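4.2 Clearing and sorting on the bench

We ran the chore set on the two-arm bench first, before anything in the Kodden kitchen, as the bench is where failures are cheap. Same tasks as in Section 3: pick up, hand over, put away, wipe. Each task got 90 trials, half with the starting pose fixed and half with it shuffled by hand. Shuffling was done by A. Workneh, who did not see the policy's output beforehand. Controller settings as in the April 2023 release of Nokon, no per-task tuning except grip force.

Small clear items were the hard case. Opaque parts (the Filtham brackets, bottle caps, clothes pegs) gave the depth sensor something to work with. Clear ones mostly didn't. The estimated height of a clear piece lying on a plain top jumps between the piece and the surface under it, and the planner then either stops short or pushes into the table. Szilágyi mode, which ignores depth below a set confidence and closes on color edges alone, helped here but made everything slower. Figure 2 gives the layout, with the right gripper closed on a small transparent object and the middle of the table clear.

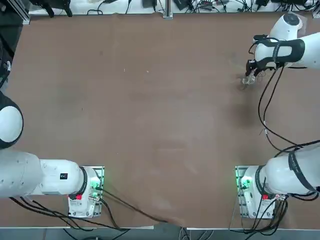

Can a machine of this kind take over the tidying of a workbench today? For opaque parts on a known surface it can, if a person is close enough to step in when it stalls; for mixed clutter it still can't be left alone.

Figure 2. Bench layout for the pick-up task. Arms are mounted at the near side of the table, left and right.

Failures fell into a few groups. Slips during the lift, mostly from a grip too near one end. Double picks, where two pegs came up together and the policy carried on as if it had one. And a stall we had not planned for: after a missed grasp the arm goes back to the same pose and tries agian, with the same result. We capped retries at 12, which is generous. A person would change the approach after the second miss. Lumenta's fix (random wrist offset after each miss) broke most of the loops, but was added in June and is not part of the numbers reported here.

Wiping is a separate story. Contact was kept well on flat tops and lost at edges. No clear items in that set, so the depth problem doesnt come in.

Handover between the arms did better than expected on pegs and caps, worse on brackets, where the receiving gripper tended to block its own view. Moving the handover point closer to the bases fixed part of that, at a cost in reach. We kept the original point for all reported trials.

Full logs cover 1881 grasp attempts, retries included. Per-task breakdown in the appendix. Kitchen results follow in 4.3, same order of tasks, wiping last.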